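Kendora: do unspent skill points carry over into New Game Plus?

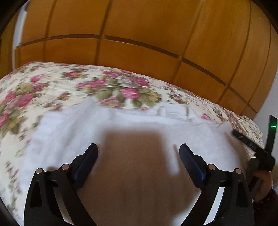

Wardrobe at the end of the bed

Clyde Sorensen
Jul 30, 2024

I'm at the last save before the Voka fight and sitting on 16 skill points, because I am the sort of person who finishes every RPG with a bag full of unused potions. If I start New Game Plus now, do I keep the points or do they vanish? The menu says "progress will be carried over", which could mean anything. I've been playing in bed since the start of July and would rather not redo the Kerkton mines to earn them again.

kerkton_miner

They carry over, but only if you've beaten Voka. Starting from the save before the fight isn't New Game Plus, it's just a new game with a more hopeful name. Finish the fight, sit through the credits (about 5 minutes, no skipping), and save when it asks. After that you keep:

Character levels
Skill points, spent or not
Gold and cooking recipes

You lose key items and anything stored at the inn, so empty your chest first. I left 4 fire rings in mine and I still think of them.

One more thing – respec costs 500 gold in the first run and goes up in the second. If you're unsure about your build, sort it out before the credits.

halfpotion

yes they carry over. spend them anyway, voka hits like a lorry

van_rooij_fan

Not sure about points, I always spend mine. My levels came across fine. My horse didn't, and he was a good horse.

Clyde Sorensen

Thanks, all. Chest emptied, points still unspent. I'm saving them in case something difficult comes up after the final boss.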